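Two Arms, One Board

By Subbarao Gounder

The bench at Bredis is bolted to the floor in four places, and Jasper Wouters regards that as the most useful modification made to it in two years. Before the bolts, each arm's acceleration moved the other arm's base by a fraction of a millimeter. With clearances on the smallest hole of 0.3 mm, a fraction of a millimeter is the whole budget.

Bredis is a shared workshop with a wood room, a metal room and a narrow space at the back formerly used for screen printing. Wouters, a controls engineer by day, has rented the narrow space since September of last year. The project in it is called Turkitz: a pair of arms with multi-fingered hands, set up facing each other to do small-part assembly without custom fixtures. The arms were bought second-hand at an equipment auction. The hands came separately and needed new adapter plates, which he turned and drilled in the metal room.

The control software is his own, built in layers. At the bottom is a joint-level loop supplied with the arms, which he has left alone. Above it sits Omuvis, a calibration and vision package he began writing for an earlier machine. Above that is Wei, a planner that decides which hand goes where and, more to the point, which hand stays out of the way. Wei reserves a volume of space for each arm before any motion begins. If the two volumes overlap, one arm waits.

The reservation scheme is slow. A shared volume would allow tighter timing, and Wouters has a branch of the code that does it. He ran that branch for one evening, bent a fingertip, and went back to the conservative version – replacement fingertips have a lead time of 10 weeks.

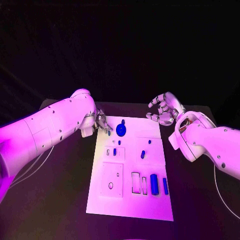
Grasping the small pegs has taken more work than moving the arms. A parallel gripper closes on a cylinder and centers it by geometry. A jointed hand does no such thing. Each finger arrives at a slightly different time, the first contact pushes the peg, and the peg rotates until the second contact stops it. The present routine brings the fingertips down in a pinch, closes at low speed until the motor current rises, pauses, and then re-estimates the angle of the part before lifting. The pause costs 300 milliseconds. Removing it saves the time and loses the peg.

Insertion uses a search pattern. The hand lowers the part until it touches, then traces a small spiral under light downward force. When the vertical position drops by more than a set threshold, the controller assumes that the hole has been found and switches to a straight push. The threshold was tuned by hand and is different for every part. Wouters keeps the values in a text file, with comments, and does not claim that they would transfer to anyone else's machine.

Cables remain the weak point. An early routing along the outside of one forearm put a sharp bend at the elbow, and the conductor failed inside its jacket after 210 hours of running. The fault was intermittent and looked like a software error. He spent most of a week reading logs before he flexed the cable with his fingers and watched the encoder reading jump. The runs now have more slack than looks tidy.

Total spending is something Wouters tracks but prefers not to print. The largest item after the arms was the power supply, which had to be replaced once when both hands closed at the same moment and pulled the rail down far enough to reset a controller. Wei now staggers the closures.

The next item on his list is a handover in free air, from one hand to the other, with no table contact. Omuvis can track a held part when at least two fingertips are clear of it. With three closed around a short peg, there is often too little surface left to measure. He is considering a second camera, mounted low, and has cut a bracket for it out of scrap from the wood room.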